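Location de jouets : Pleltaten promet le tri à la brique près, on demande à voir

12 juillet 2020

La société Pleltaten ouvrira en octobre, dans la zone de Clatano, une ludothèque par abonnement qui prêtera des briques de construction comme d'autres prêtent des livres. Le principe tient en peu de mots : la famille reçoit un lot, le garde un mois, le rapporte, et en reçoit un autre. L'offre s'appelle Gourlay, sans que l'on sache très bien pourquoi, et le dossier distribué à la presse la présente comme « la fin du bac à jouets qui déborde ».

Le bac à jouets en a vu d'autres. Il a survécu aux coffres à roulettes, aux sacs qui se ferment par une cordelette et aux boîtes à compartiments dont tous les compartiments finissent par contenir la même chose. On peut donc accueillir l'annonce avec un peu de calme.

Sur le papier, le catalogue compte 600 lots, rangés par couleur et par type de pièce. Le tri par couleur est l'argument principal de la maison. Un enfant, nous explique-t-on, construit mieux lorsqu'il n'a pas à chercher. Aucune étude n'est citée à l'appui, et quiconque a vu un enfant plonger les deux bras dans un tas de briques pour le seul plaisir du bruit aura le droit d'en douter.

Reste la question du retour, sur laquelle le dossier passe vite. Un lot de briques prêté à une famille ne revient pas comme il est parti. Il manque la petite pièce qui a roulé sous le radiateur, et il y en a souvent une de trop, venue d'une autre boîte ou du cousin. Pleltaten assure que chaque lot sera étalé sur un plateau, vérifié et complété avant de repartir. C'est le seul moment de l'opération où la promesse peut être tenue ou non, et nous aurions aimé en savoir davantage. 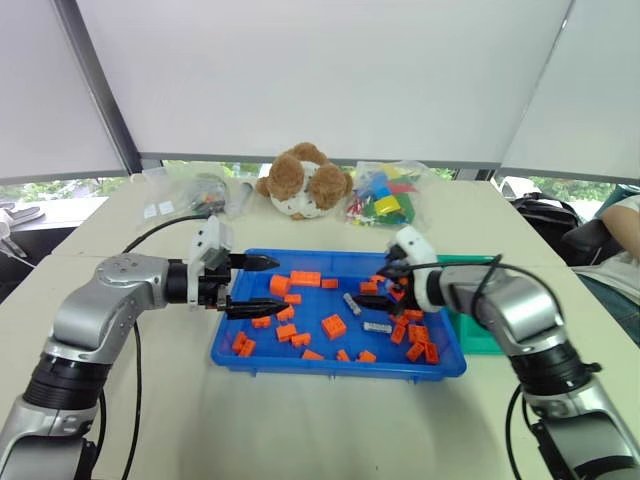
Car une couleur dominante ne fait pas un lot trié. Dans le plateau bleu, l'orange l'emporte largement, mais deux briques gris et blanc se sont glissées parmi les autres. Font-elles partie du lot ? Le dossier n'en dit rien. Pour un parent, la différence est mince. Pour une entreprise qui facture le tri, elle l'est un peu moins.

L'ours en peluche brun posé derrière le plateau soulève une autre interrogation. Les peluches seront-elles prêtées elles aussi ? La plaquette parle de « jouets de construction et d'univers associés », formule assez large pour y loger une ménagerie. Or une peluche ne se nettoie pas comme une brique, et ne se rend pas aussi volontiers. Réclamer un ours à un enfant de trois ans au bout d'un mois demande un certain courage, que l'abonnement ne comprend pas.

Le règlement, lui, est précis quand il s'agit des pertes. Au-delà de 3 pièces manquantes, un supplément s'applique, dont le montant « sera communiqué à l'ouverture ». L'abonné dispose de 90 jours pour contester. Contester quoi, et avec quelle preuve ? Il faudrait compter les briques à l'arrivée, les recompter au départ - autrement dit faire soi-même le travail que l'on paie.

L'entreprise vise 2 000 abonnés la première année, en comptant sur les communes voisines et notamment sur Wulldale, où les inscriptions sont déjà ouvertes. Le tarif définitif n'est pas arrêté. Les vide-greniers du secteur, eux, vendent toujours les briques au sachet, toutes couleurs mélangées, et ne demandent pas qu'on les rapporte.

Un point de retrait est prévu à l'entrée de la zone de Clatano. Les horaires seront affichés sur place.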